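Can a Machine Do the Tidying? Project report, second semester
Farhad Rahimi and Jacqueline Texier
Supervisor: Ľubomír Kadlec
22/06/2026

1. Question
We wanted to know which small household chores a two-gripper setup can be taught today, and where it still falls short of a person. We left out floors and dishes. Robot vacuums and dishwashers already cover most of that. We looked at putting things away: lids, boxes, drawers and folded cloths.

2. Method
A person first does each chore with a gripper in each hand, and the recordings train the policy we call Kuruc. We recorded 577 demonstrations and kept 555. The others were thrown out for sync errors between left and right. Every chore was then run 30 times by the arms with no help. A run that took longer than 40 seconds was scored as a failure.

3. Results
Drawers went best. Kuruc closed the drawer in 26 of its 30 runs, and most of the misses came from starting too far to one side. Folding a cloth worked in 11 runs, and we were generous about what we called folded. Boxes came out in the middle, with 17.

Loïc Carré scored the runs separately from us. He disagreed on two of the cloth runs, and we used his score.

4. The box task
Clear plastic is hard for this kind of system. The camera sees the table through the walls, so the edge of the tray is easy to lose. A hinged lid adds a second problem, as it has to be brought over and pressed down at the latch while the tray stays where it is. A person holds the tray without thinking about it. Kuruc often pushed the lid and the whole box slid. Using one gripper as a stop on the left side helped more than extra training did.

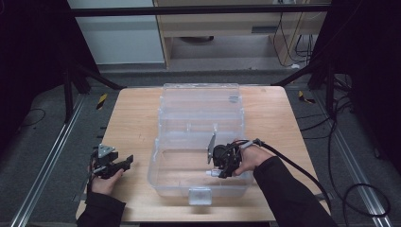
5. What we would change
Record more starting positions for the box. Try an opaque box of the same size to separate the vision problem from the pushing problem. Replace the fingertip pads before the cloth runs, as ours were worn by then.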